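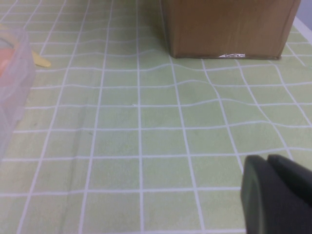
Marlina Chin thinks the morning shift is the one to see, and she had told me so twice by email before I booked. By eleven, she wrote, the hens have done most of their laying and the belts slow down, so a visitor who turns up after lunch gets a quiet shed and a lot of clean concrete. I took her advice and was at the Hostavik gate before eight.

Hostavik is an egg farm and packing station at the end of a long gravel road, with a pine wood on one side and flat barley fields on the other. It opens to visitors once a month from spring to autumn. I went in June. There were 28 of us on the tour, mostly smallholders, plus a school cook and a couple who run a guest house and wanted to find a nearer supplier.

Parking is in the field behind the grain store. It was dry when I went, but the ruts suggest you would want boots after rain. You sign in at a hatch, hand over anything you are carrying that has been near other birds, and are given overshoes and a paper coat. People who keep poultry at home are asked to come in clothes they haven't worn in their own runs. One man had not read this and had to watch the first part through the viewing window.

Our guide was Margit Ljungberg, who has been on the farm long enough to remember it as a dairy. She began with the oldest house, which holds 2,000 hens and is kept mainly for trying things out. The birds have perches at three heights, a littered floor and pop holes along the south wall. Most were outside under the trees. She said they stayed in the yard close to the wall until the farm planted willow and hazel further out, and that the cover made more difference than any amount of open grass.

The noise was lower than I expected. The smell was there but not bad – dry straw and a bit of ammonia near the far end, where the fans pull the air out. Somebody asked about red mite and we lost a good quarter of an hour to it. Margit's answer was that they clean hard between flocks, check the perch ends with a torch every evening and don't believe anyone who claims to be free of it.

From there a covered walkway leads to the packing room. Eggs come in on a belt and are candled first, passing over a bright light in a dark booth. Raluca Anghel was on the booth and let us take turns on the stool. Hairline cracks show up as pale threads. I missed two that she picked out without seeming to look. Blood spots are easier. The cracked ones go to a bakery if the membrane is whole, and the rest are thrown away.

Weighing and grading is done on an Isaksson grader bought second-hand, which tips each egg into a lane by weight. It was stopped for 9 minutes while a lane was cleared, and this turned out to be the most useful part of the visit, as we could get close and ask how it worked. The farm does not wash its eggs. Dirty ones are taken out by hand, and Margit said the real answer to dirty eggs is dry litter and clean nest boxes.

We then had a talk on packaging, which I had expected to be dull. The farm uses pulp trays for the trade and half-dozen boxes for shops, and sells a small number in clear packs at the farm gate. Customers like being able to check for breakages without opening anything. Against that, pulp takes up damp and cushions better on a rough road, and it can go on the compost.
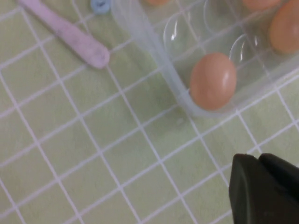 Clear plastic egg tray on a checked green cloth.

Nestor Gatchalian looks after deliveries and was firmly on the side of pulp. He stacks trays on the van with the corners turned alternately and straps each block. His advice for anyone selling from home was to store eggs pointed end down, keep them at a steady cool temperature and not move them in and out of a fridge.

Coffee was in the old milking parlour, with egg sandwiches and a sponge cake. The shop next door sells eggs, layers' pellets and some jars of local honey. I bought a tray of mixed sizes – cheaper than the graded boxes and perfectly good for baking.

Practical points. The tour takes a little over two hours, nearly all of it standing. The walkway is level but the range is not. Children are welcome from school age. There is one toilet, by the hatch. Book by email and say whether you keep birds, as they will send you the clothing rules in advance.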